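Home Browse Topics Kitchen & Home Ask Sign in

Is a "seasoned" stainless mixing bowl a real thing, or is the store selling me something?

Posted by Leopoldo Camacho

I bake bread most weekends and my old plastic bowl finally cracked. I went into Carrillo, the kitchen shop near me, and the salesperson steered me to a Berkon stainless bowl. Fine so far. Then he told me I had to "season" it with oil in the oven before letting dough rise in it, or the metal would kill the yeast. He also happened to have a tin of special oil for 30 dollars. I've used steel spoons in dough my whole life and never lost a loaf, so I'm suspicious. The care leaflet says nothing about oil or ovens. My sister swears by a glazed bowl and says metal makes the dough taste like coins.

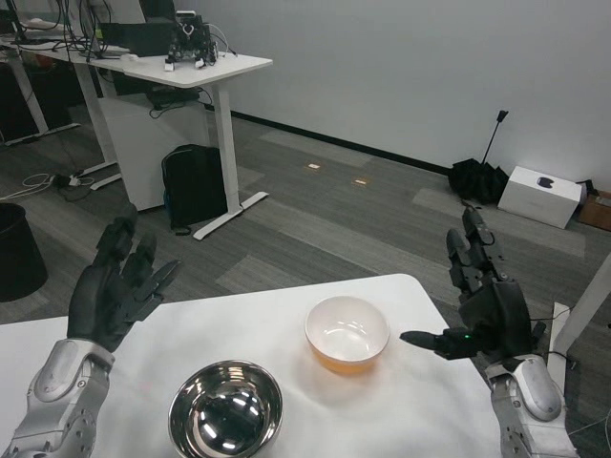

I let my dough go overnight in the fridge, if that matters, and the kitchen is cold from October on. Do I need the oil, yes or no? And is there any good reason to pay more for a glazed bowl?

Guadalupe Zamudio

No to the oil. Seasoning is for cast iron and carbon steel, where you bake on a thin coat to slow down rust and help with sticking. A stainless mixing bowl doesn't need it, and if you bake oil onto one you'll probably get a brown, tacky film that takes an afternoon to scrub off. Wipe a little ordinary cooking oil around the inside before the dough goes in and you're done.

The yeast story is an old one. I think it goes back to reactive metals and sourdough starters, and people kept repeating it after everyone had switched to stainless. I'd want to see a side-by-side loaf before I believed the coin taste, too. If it's real, check the bowl for leftover polish and wash it with hot soapy water.

Where your sister may have half a point is temperature. Thin steel follows the room quickly, so in a cold kitchen the dough cools down faster. A thick glazed bowl holds warmth longer if you rinse it with hot water first, but it also starts out cold if you don't, and I doubt you'd notice on an overnight fridge rise.
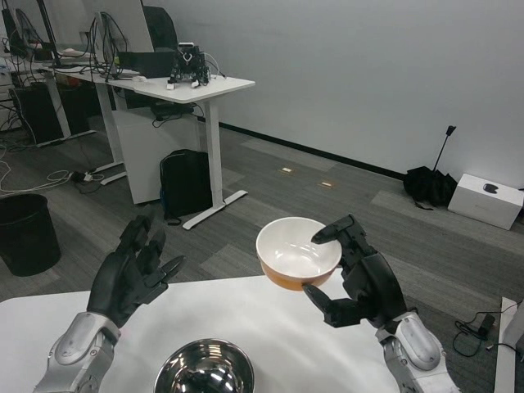
A steel bowl, and one with a glossy white inside.

I own both kinds. For bread I reach for steel, mostly out of laziness, as it's lighter and I've already chipped a glazed one on the faucet. Put a plate on top and save your money. If the store won't put the claim in writing, that tells you plenty.

bisness_baker94

my Galora bowl is 2 years old and never been oiled, bread is fine. take the tin back if you bought it

We use cookies to remember your settings. Accept | Manage

Last updated: 12 Feb 2026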